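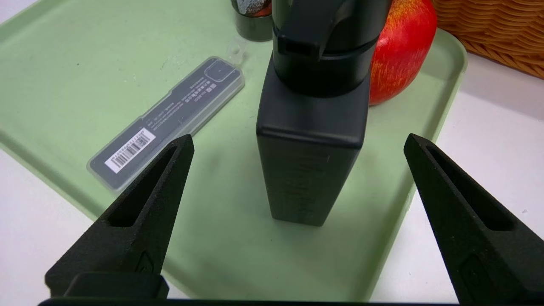 Black spray bottle on a light green tray.

Fall jackets and the hem counter

The fall jackets are on the floor at the Irkdale store now, and the first thing to say is that the sizing has changed. Last year's Truvilby chore jacket ran large and a lot of you brought it back for a smaller one. The new cut is narrower through the shoulder and a little shorter in the body. If you took a medium last year and liked the extra room, try the large. If you took a medium and had the sleeves turned up, stay with the medium and you can probably leave them alone.

It comes in olive, navy and a washed brown. The olive is darker than it looks on the website. All three have the same corduroy collar and two inside pockets, and the left one is deep enough for a paperback. Buttons are sewn on with a shank this time and there is a spare inside the hem.

The Lâm overshirt is back too, in brushed cotton, after skipping a season. We have it in the plaid and in plain gray. It fits the way it always did. It will shrink slightly in the sleeve on the first wash, so don't have it altered until you have washed it once. Cold water, hang to dry, and iron it while it is still a bit damp if you want the placket to sit flat.

For people who wear wool, the Zorport topcoat arrived in charcoal only. The camel was supposed to come in the same shipment and did not. We are taking names at the register and will call when it shows up. The topcoat has a half lining, and anyone who found the old fully lined one too warm for the train should come and try it.
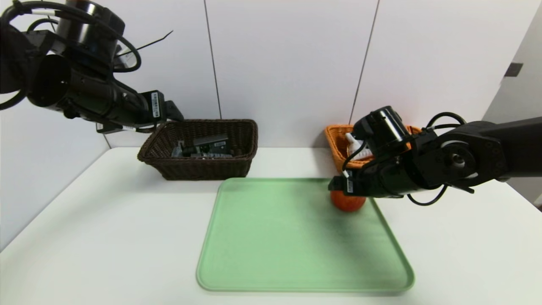 Wicker baskets, a tray and a piece of fruit on a white tabletop.

Alterations have moved to the back of the store, past the fitting rooms. Hiếu Khổng is at the counter every day except Sunday and does hems, sleeves, waists and zippers. A plain pant hem is $8. Jacket sleeves start at $40, more if the cuff has working buttons or the lining needs to be recut. Please bring the shoes you plan to wear. He will pin in socks if he has to, but he would prefer the shoes, and so would we, having redone a few pairs in the spring.

Turnaround is a week for most things. Coats take longer. If you need something for a wedding, tell us the date when you drop it off and write it on the ticket yourself. Tickets left over from before the move are still good. There is a rack of finished pants by the counter with no one's phone number on them, so if you are missing a pair, come look.

A note on returns. Unworn items with tags can come back for up to 40 days, for a refund or a swap. Altered items can't be returned, even if the alteration was small. Sale items are exchange only.

Store credit slips from the old paper book are being moved onto the computer. If yours has a number between 667 and 1,000, bring it in the next time you shop and we will put it on your account at the register. Lower numbers have been entered already. You don't need to spend it the same day.

Scarves and gloves come in next month. The striped socks that sold out in September have been reordered in both lengths.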